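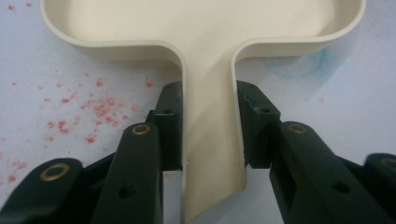
Pilar Benítez replied that the hum is almost certainly a ground loop and that swapping the receiver again will not change it. She asked for the full signal chain before anyone else guesses.

samik_owner40
Chain is: TV optical out to a Teltex converter box, RCA to the Jevo receiver, 16 gauge wire to two bookshelf speakers. Powered sub is a Lencho on a separate outlet. Hum is constant, does not change with volume.

Pilar Benítez
Constant level points to the sub or its cable. Pull the RCA from the sub and leave the sub powered on. Report what you hear.

samik_owner40
Silent with the cable out. Hum returns when it goes back in, even with the receiver off.

bautista bravo
I disagree that this has to be a loop. The Lencho subs have an input gain that ships at maximum, and an unshielded cable over 40 feet will pick up hum by itself. Mine did it in December with everything on one power strip. What is the cable?

samik_owner40
Thin one that came with the converter. Maybe six feet. Gain is at noon.

Pilar Benítez
Six feet rules out cable length. Is there a cable TV coax anywhere in the system?

samik_owner40
Yes, into the back of the TV. But the TV link is optical.

Pilar Benítez
Optical breaks the path on that side. Check for a second connection, HDMI for example.

samik_owner40
There is an HDMI from the ARC port to the receiver. I forgot it was there.

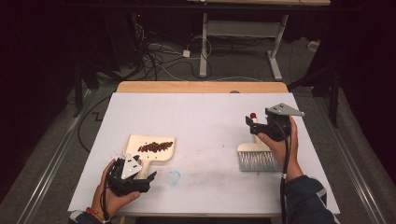
Dustpan and beans, 13 Aug 2019

bautista bravo
OK, HDMI carries a ground, so I take back part of it. I would still try another sub cable – they cost very little and the bundled ones have poor shields. Set the crossover to 121 Hz or lower while you are back there.

Pilar Benítez
One change at a time. Unplug the HDMI first, then the coax, and listen after each.

samik_owner40
Coax off the TV and it is quiet. HDMI was still in. Would an isolator on the coax be enough, or do I need one on the RCA too?

Pilar Benítez
Coax only. Get one rated to 1000 MHz if the cable modem shares that line.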